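Orange crush

Why one small town has fallen for the brightest plastic in the cupboard

I went to Bruvness expecting to stay an hour and left after dark with my notebook full of the word "orange". Edgars Rätsep has been gathering orange plastic things since he found a lemon squeezer at a jumble sale one February, and the collection now runs to 151 pieces. Kitchen things, garden things, things for the bath, things he can't put a name to and loves all the more for it. He keeps most of them in banana boxes with the tissue paper folded back so you can dive straight in, and dive in I did!

What got me first was how many oranges there are. You think you know the colour, then you tilt something glossy towards a window and it slides from nearly yellow on the top face to something close to red underneath. Matt plastic hardly does this at all (Edgars has a bucket that looks the same from every side, poor thing), but a good shiny surface with a curve in it is a whole sunset.

Then there are the textures. Ribs, dimples, ridges, little pips you want to run your thumb along. Demyd Sydorenko spent years making moulds for a firm called Fullik and he can talk about bumps until the kettle boils dry. Raised dots, he says, have to be rounded just enough at the top. Too sharp and they feel mean, too flat and wet hands slide straight over them. He likes them set on a slant, in lines that follow the length of the thing.

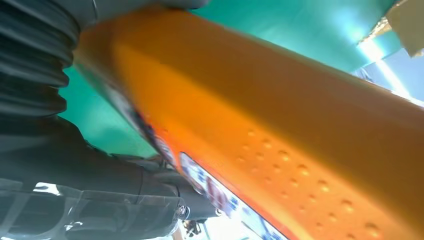 Pale on top, redder along the lower edge, and dotted with raised bumps. The printed label runs down the side.

Labels are a touchy subject in Bruvness. Half the people I met peel them off the minute they get home, with warm water and a bit of cooking oil. Gediminas Strazds is firmly in the other half. He thinks a label is part of how a thing was meant to look, and I've come round to his side: a strip of white with some red and dark blue in it makes the orange next to it sing. He also told me, with real pain in his voice, about a set of 8 picnic tubs he scrubbed clean as a young man and has regretted ever since.

The other great pleasure is see-through plastic. Put a clear cover over a strong colour and you get the colour twice, once through the dome and once around the rim, with all the room's reflections sliding about on top. I could have looked at those all afternoon. Aivar Žukauskas, whose family shop (just Žukauskas, over the door) has sold housewares on the harbour road for two generations, says customers always pick up the thing with the clear top first. They want to see in. He does too, and he's been unpacking the stuff since he was nine.

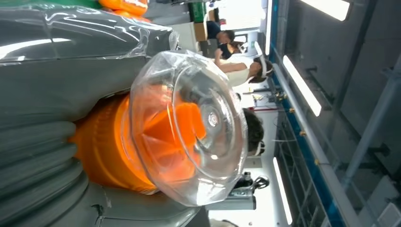 Words by Natália Carrilho | Homes & Making | 2020-10-30

A domed cover with a small round knob-like bit near the middle, an orange wedge showing through it, and a ribbed orange rim curving away behind. I do love a ribbed rim. Plain ones show every scratch, but the banding breaks up the shine and goes on looking fresh for years.

Looking after it all is easier than you'd think. Aivar washes clear parts by hand in lukewarm water with a drop of washing-up liquid and dries them with an old cotton pillowcase. Never a scouring pad. For ribs and bumps, Demyd swears by a soft toothbrush, worked along the lines. Keep orange off a sunny windowsill if you can bear to, as it does fade, and the reds seem to go first.

If you fancy starting a shelf of your own, begin with a shiny piece and a bumpy one and put them side by side. Edgars sold me a little ridged soap dish from his box of doubles, and it's now on my bathroom shelf next to a green mug, where it looks wonderful.

The Bruvness collection can be seen by arrangement at the Iltine reading room, up the stairs on the left. Bring a bag, as there is usually a box of spares by the door.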